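车间茶水间 » 包装与分拣 » 我们那条备品线上了机械臂，快一个季度了，想跟大家聊聊

楼主 阿芬在包装线
发表于 早上 7:12

各位早，刚下夜班，一时半会儿睡不着，泡了杯麦片坐在厨房里，就想把这事写一写，写得长了大家多担待。

我在 Hurkholm 做配套包装，就是把客户订的小件凑齐，装进盒子、筐子，再封箱发走。急救包、胶带卷、抹布、收纳盒，什么都过手。我们班组连白班夜班加起来 24 个人，年纪最大的是我师傅，他带过的徒弟里有好几个现在都当了别的厂的组长。

开春的时候经理召集我们开会，说要在旁边那块地方试一套双臂的设备，项目名叫 Pleto。会上他说得很客气，说先试，先不动人。可是大家心里都明白，谁家的设备是搬来当摆设的呢？那天中午食堂里安静得很，我师傅连汤都没喝完。

到四月，我被问愿不愿意去那边帮忙。我想了两个晚上，还跟我老公商量，他说你去吧，总比站在外头瞎猜强。于是我就去了，到现在还在那边，一周里有一半时间在老线上，一半时间在 Pleto 那边。

想听听别的厂的朋友是怎么过来的。尤其想问：你们那儿上了这种东西以后，人的活儿变成什么样了？钱有没有变？跟老同事的关系有没有变？我们这儿三样都变了一点，我慢慢讲。

2楼 老周修叉车
发表于 早上 7:40

先抱抱阿芬，下了夜班还写这么多，麦片吃完赶紧睡。

我们厂三年前上的是码垛的大家伙，围着黄栏杆那种，跟你说的小胳膊不太一样。我的感受就一句：头半年最难受，因为两头的活儿都得干。机器停了你得顶上，机器开着你又得看着，工资单上还是原来那个岗位名。你一定要早早把岗位名这个事问清楚，写到纸上，盖章的那种。我们有个小兄弟就是没问，干了大半年"协助"，评级的时候人家说协助不算技术工种，气得他中秋都没回家。

3楼 豆豆妈不加班
发表于 早上 8:05

我倒想唱个反调，阿芬别生气哈。

我以前在另一家做分拣，一天到晚弯腰、伸手、拿、放，两年下来手腕就不行了，现在拧毛巾都疼。要是那时候有台机器能替我拿一半，我给它磕头都行。大家一听机器就想到饭碗，这我懂，我也有房贷，可是饭碗和手腕不该让人二选一呀。我觉得该问的是，省下来的那部分力气，最后归了谁。

4楼 楼主 阿芬在包装线
发表于 下午 4:30

睡醒了，看到回复好暖心，一个一个来。

老周师傅，岗位名我去问了！人事说在走流程，我说流程走到哪一步了，她说她去问问。我记在本子上了，下礼拜接着问。

豆豆妈，我怎么会生气，你说的我特别认同。我们老线上贴膏药的人能凑出一桌麻将来，我自己右边肩膀天一冷就发沉。

再讲讲那边的活儿究竟是怎么干的，我去之前也完全想错了。我以为是工程师在电脑上写好了，胳膊就自己动。结果我们练的时候，是人先把一件事做很多遍给它学，拿起来，放进去，再拿出来，再放。同一个动作做 1,000 遍是常有的目标，做到后来晚上做梦手都在合。而且不能做得太"油"，我们老手有很多小习惯，比如拿胶带卷喜欢用小指头勾一下，顺手就带过去了，这种它学不来，反而要把自己的手放笨，一步是一步。我师傅来看过一次，站了半天，说了句"你这是把学徒期又过了一遍"，我听了又好笑又有点心酸。

带我的工程师叫 Brayan Huaranga，从秘鲁过来的，中文讲得比我老公还客气。他最爱问我"为什么"。为什么布要从中间提？为什么急救包要先放？我干了这么多年，没有人问过我为什么，都是问我快不快。头几天我答不上来，回家还专门拿抹布在饭桌上试，试完才想明白，布从边上提容易把旁边的小件扫下去，从中间提起来它就往下垂，好放。他听完就记到电脑里，记得可认真了。

最难的就是布。硬的东西，盒子啊胶带卷啊，摆在哪儿就是哪儿，布每回瘫下来的样子都不重样。我们光抹布这一样就来来回回折腾了好多天，有一阵我看见带点点的布就头疼，家里的点点窗帘都想换掉。

台子就是普通的木头台面，两只胳膊一边一只。练的东西都是我们平常过手的，急救包、橘色的小筐、胶带卷，在老线上闭着眼也能摸到的那些，换到这张台子上，得从头想一遍该怎么拿。

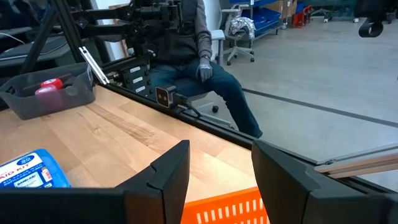
同一张台子，点点布正提在左边那只手里：

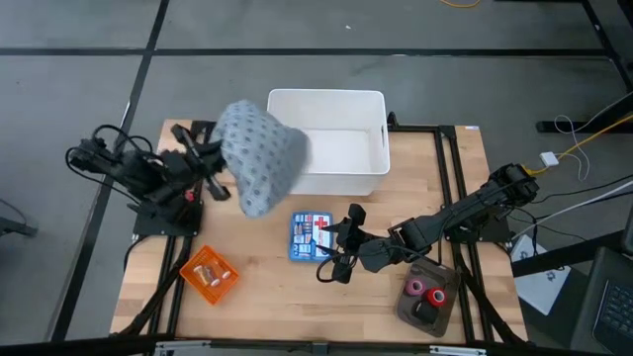 5楼 夜班小林
发表于 下午 5:02

看着这布我也头疼，我们洗涤车间天天跟它打交道。

想问阿芬姐，这个速度怎么样？我们厂也有人来谈过，是 Ghorbani 那边的销售，讲得天花乱坠，说装上就能顶人。我们主任听得眼睛发亮，我在后面听得手心冒汗。

6楼 楼主 阿芬在包装线
发表于 下午 5:26

小林你别慌，我给你讲个实在的。我们前阵子掐过表，装一份小套装，就是一块布加几样小件，它最顺的时候一份要 41 秒。我们老线上随便哪个熟手，聊着天也比它快得多。可是你要想到，它不聊天，也不用去接孩子。经理看的不是一份多快，他看的是半夜三点那份稳不稳。

所以我的看法是，眼下顶不了人，往后不好说。你们主任要是信了"装上就能顶"，你就请他先去看人家真正在跑的线，别光看演示。演示的时候东西都摆得规规矩矩的，哪有我们台面上那么乱呀。

7楼 铁皮饭盒
发表于 晚上 6:48

我说句不好听的。

阿芬你人好，讲什么都往好处讲。可是你想过没有，你在那儿一遍一遍教它，教会了，老线上那些人怎么办？你那些小窍门是你师傅传给你的，你师傅的师傅传给他的，现在厂里按你平常的时薪就全收走了。你说工程师问你为什么，你很感动，他问完记到电脑里，那电脑是谁的？

我在电子厂待过，我们班长就是这么帮着"优化"，优化到最后把自己那条线也优化没了。我不是怪他，他也要吃饭。

8楼 豆豆妈不加班
发表于 晚上 7:15

铁皮饭盒这话重了点，道理是有的，但是怪不到阿芬头上。她不去，厂里也会找别人去，找个没干过这活的来教，教出来一个笨的，到时候老线的人天天给它收拾残局，你说哪个更好？

我还是那句，手腕坏了没人赔给我。

9楼 铁皮饭盒
发表于 晚上 7:31

没怪她，我怪的是价钱。教徒弟有带徒津贴吧？教机器怎么就没有？

10楼 楼主 阿芬在包装线
发表于 晚上 8:10

饭盒大哥，你的话我看了三遍，中间还去晾了一趟衣服，回来又看了一遍。

你讲的我想过，而且是我跟师傅之间的一个疙瘩。我刚过去那阵，他有好些天不怎么跟我说话，打饭也不坐一桌。后来有天下班下大雨，我俩都没带伞，在车棚里站着，他才讲，他气的倒不是我去，是我去之前没跟他说一声。那些手法是他教的，他觉得我拿出去之前总该打个招呼。这个是我不对，我当场就认了。现在他隔几天会过来转一圈，嘴上说路过，从老线到那边要绕过整个发货区，哪里路得过嘛。

带徒津贴这个主意太好了，我怎么就没想到！我们厂是有的，每带一个徒弟一个月多 60 块，不多，可是有这个名目。我明天就去跟组长讲，教人有，教机器也该有，而且师傅那份也得算进去。

至于钱现在变没变，变了一点点：去 Pleto 那几天没有计件，给的是平均数，我这种手快的就吃亏，手慢的反而合适。这个也在谈。

11楼 老周修叉车
发表于 晚上 8:44

计件改平均这个一定要盯住。拿最近三个月的计件算平均，还是拿全组的算平均，差很多的。让他们把算法写给你看。

还有一条，出了错算谁的？我们那边有一回码垛码歪了，倒了半托盘货，第一个被叫去写检查的是站在旁边看的人。他除了看着，什么权限都没有，连停机都得打电话请示。后来闹了一场，才给每个看机的人开了停机的权限。

12楼 楼主 阿芬在包装线
发表于 晚上 9:03

停机这个我们还好，Brayan 头一天就教了，谁觉得不对谁就停，停了不用写原因。他说停错了也没关系，不敢停才有关系。我刚开始老是停，听见一点响就停，他一次都没说过我。

算谁的，这个没讲清楚。Pudelero 那批货是我们最大的客户，少一样小件都要退的。经理的意思是等那边稳当了，先拿他们的补货单试。我就问，要是漏装了，单子上签的是谁的工号？会上没人接话。我准备把老周师傅的例子带去讲，不提你名字哈。

13楼 夜班小林
发表于 晚上 9:40

阿芬姐，我再问个傻问题。你自己喜欢在那边干吗？

14楼 楼主 阿芬在包装线
发表于 晚上 10:15

一点都不傻，我老公也问过。

喜欢一半吧。喜欢的是可以坐着，肩膀松快多了，还有就是有人听我讲话，我讲一个拿法，第二天大家真的照着试。我十九岁进厂到现在，头一回觉得自己脑子里这些东西是能讲出来的。

不喜欢的是冷清。老线上吵归吵，谁家孩子考试了，谁家婆婆又来了，一个班下来全知道，手上不停嘴上也不停。那边大家都盯着自己的事，讲话轻轻的。我有时候中午特意端着饭走回老线那桌去吃，他们笑我"回娘家"。还有就是怕，怕哪天回娘家一看，桌子撤了。这个怕我跟 Brayan 也讲过，他想了好一会儿，说他没办法跟我保证，他也不是做主的人。我倒觉得他这样讲比经理那种"大家放心"要好受一些。

15楼 铁皮饭盒
发表于 晚上 10:32

那个工程师还行。

津贴的事谈下来了上来说一声，谈不下来也说一声，我帮你想词。你师傅那份别漏了。

16楼 豆豆妈不加班
发表于 晚上 10:50

阿芬，肩膀松快了也别大意，去热敷。坐久了伤腰，隔一阵站起来走走，就走去老线看你师傅，让他也别老绕发货区了。

17楼 楼主 阿芬在包装线
发表于 晚上 11:04

哈哈哈好，我转告他。今晚休息，不用上班，我去把窗帘摘下来洗了。津贴谈得怎么样，我回这个帖子里说。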